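**Re: [worktops] Marks on white surface after wiping**

Morkberg bench, white top, July. 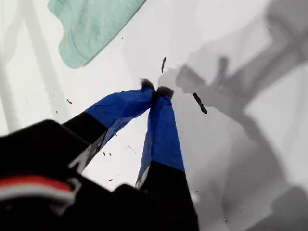 Nicanor Iturra wrote:

> We wipe ours down with a green cloth and plain water. Grey streaks come back within the hour. Is it the cloth or the top?

Probably the cloth. Softener leaves a film, and the film shows grey on white under side light. Wash it at 60 without softener, rinse twice, then wipe in one direction only – no circles. We keep 32 cloths in rotation and drop any that pill.

If streaks persist, try 2 ml of washing-up liquid per litre, then clean water. Lay the cloth out flat between passes; bunched up, it stays damp in the folds.

Shuk-fan Tam has the Skesby data sheet if you want the list of safe cleaners.

Constanza Barrientos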